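Durken Striped Kitchen Towel

Kitchen Textiles > Towels > Striped

Off-white with blue stripes. Sold singly or in a set of 4.

We have carried a lot of kitchen towels in this shop and this is the one that keeps coming home with us. The Durken is a plain, hardworking cotton towel with a looped surface that grabs water the minute it touches a wet plate, and it has those good old-fashioned stripes in darker and paler blue that look right in pretty much any kitchen (ours is mostly yellow, and it still works!).

It comes from Pevulau, a small mill that makes table and kitchen linens and very little else. They sent us a bundle to try last July, and we washed them, boiled them, dried muddy lettuce on them and left one balled up under the sink for far too long. Then we ordered more.

What it's like to use

The first thing you notice is the texture. The loops are short and a bit nubby, so the towel has some grip to it and doesn't skate around on a wet glass. It's thicker than a flat-weave tea towel but still thin enough to get down inside a jar with your fingers. After a few washes it softens up a lot – give it three or four goes through the machine before you make up your mind.

It folds small, too. We keep a stack in a drawer that was never meant for towels, and they go in without a fight.

Details

Material: 100% cotton
Weave: looped face, flat hem
Color: off-white with dark blue and pale blue stripes
Hanging loop: none
Wash: warm or hot, with like colors
Dry: line or low tumble
Made by: Pevulau
Batch size: 1,000 towels

The stripes

The two blues take turns across the towel. Because the loops push up against the colored bands, the edges of the stripes come out slightly uneven, with little pale flecks showing in the dark blue. We love this. If you want a crisp printed line, the Farahani flat-weave towel is the one to look at, and it's a lovely thing in its own right.

A closer look

Towels on bright blue cloth, up close and then hanging at full width.
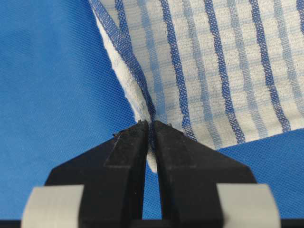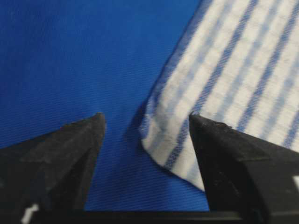
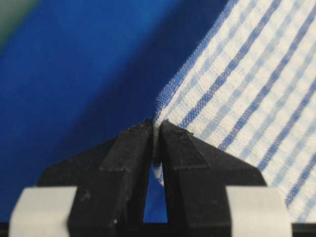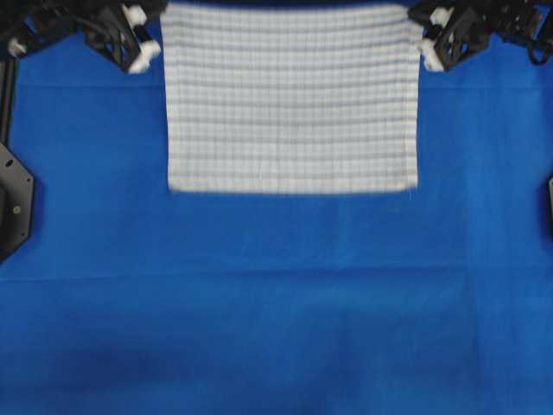
Washing and care

Wash before first use, please. New cotton has a finish on it and won't drink up water properly until that's gone. Skip the fabric softener, which coats the loops and undoes all the good work.

Hot washes are fine and we do them often. Expect a little shrinkage the first time, mostly in the length. Chlorine bleach will fade the blue, so use an oxygen stain remover on tomato and coffee. Snip loose threads with scissors and leave the pulling alone – a tugged thread can take a row of loops with it.

For ironing, well, we don't. A shake and a smooth with the flat of your hand while the towel is still damp does the job, and then over the rail it goes.

Questions we get

Is it lint-free?
After the first few washes, very nearly. Fresh out of the wrapper it will leave a bit of fluff on wine glasses.

Can I use it as a hand towel?
Sure, plenty of people do. It dries out faster than a bath-weight hand towel, so it's nice in a small bathroom.

Does it come in other colors?
Just the blue for now. Pevulau has talked about a green and we are pestering them.

Ordering

Single towel: $13
Set of 4: see the set page for the current price

Sets are tied with cotton tape and make a very good housewarming present. Returns are accepted on unwashed towels. If a hem comes undone, write to us and we'll replace the towel.

Goes well with

Prodora dish brush, long handle
Farahani flat-weave towel
Pevulau bread cloth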